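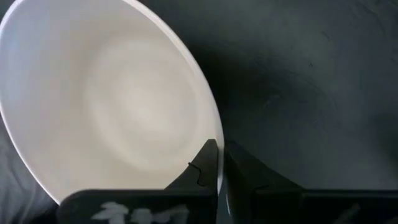
FLELUDSTEAD -- A tableware seller is asking shoppers here to believe that a plain off-white bowl with no pattern on it is worth a three-month waiting list.

Vesetti, which opened its Fleludstead store in July, said on 14 Aug 2024 that its Keltano bowls are sold out and that new orders will not ship until fall. The company did not say how many it had made in the first place.

The bowls sell for $40 each. Vesetti says the shape was "rethought from the table up" and that the line will "change how households eat together." Asked which households had been studied, a spokesperson pointed to a page on the company's website. The page says the same thing in larger type.

Keir Rankin, who has run the kitchen supply counter at Teixeira for nearly 30 years, was not moved.

"It's a bowl," Rankin said. "It's round, it's got a rim, you put soup in it. I sell one for 6 dollars and people bring it back when they break it to buy the same one again."

Rankin said he had handled a Keltano at the store opening and found it a decent enough piece, if a little wide for his cupboard. He would not guess at what it costs to make.

The company has also leaned on color. Its brochure talks at length about "quiet neutrals," but a mixed table of bowls is not much of an invention.
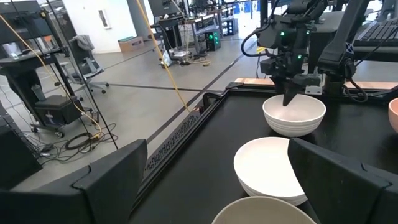
White, beige and a peachy pink have been in the housewares aisle for as long as most people in town have been buying dishes. The brochure gives each shade its own paragraph and does not say whether any of them can go in the microwave.

Vesetti also claims the bowls are "made to be handled." No test results were offered with that claim. A request for drop or chip testing was answered with a discount code -- it had expired.

Some shoppers seem happy to wait. A woman leaving the store said she had put her name down for a set as a wedding present and liked the plain look. Another man said he had come in for mugs and left when he saw the prices.

The company said it would announce a second line, of plates, later in the year. It gave no prices.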